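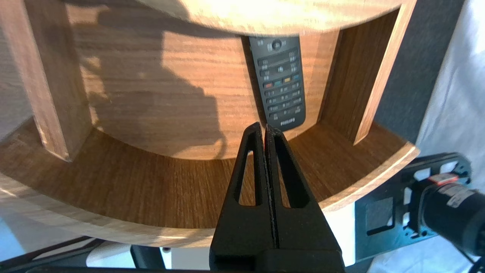
A curved wooden shelf unit with a rounded lower shelf.

Granden walking group moves to earlier start

3/21/26

The Granden morning walking group will set off at 7.15 from next month, after members asked for a start that fits in before work. The route to Rurham and back stays the same, with a shorter loop for anyone coming back from injury.

Oskari Honkanen, who leads the walks, said 146 people had signed up since September. "Most of them just wanted a reason to get out of bed," he said.

A stretching class will follow at Mustonen Hall and costs £2. The hall holds 100, so places should be booked at the front desk. The walks remain free.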